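Talks > Home and Habits > Speaker notes

The two-minute sink – notes for my Surnusa slot

1. Open with the cup
Say hi, thank Fathima Bepari for the intro. Ask who has more than one bottle by the sink right now (hands up!). Then my rule: brush in a cup, one bottle at the back, the rest of the counter stays bare. I've done it since July and I still love it – wiping down is one swipe.

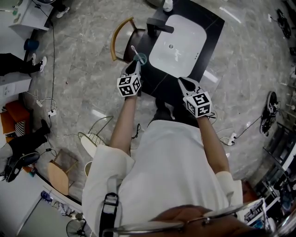
2. Things with long handles
Brushes, mops, the stuff that leans and falls over at night. Give each one a spot against a wall, and keep the bin close by so you don't cross the room with a handful of fluff.

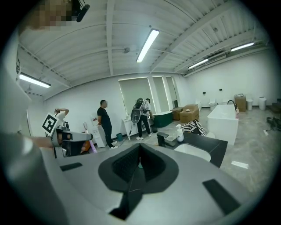 Asanka Sarkar will ask about hooks, so get in first – I like them, but only at elbow height. Pause for water. Then questions, 16 minutes tops.

Shares 126 | Comments 17

Related talks
Folding towels the Holub way
Small bathrooms, big baskets
What lives under your sink?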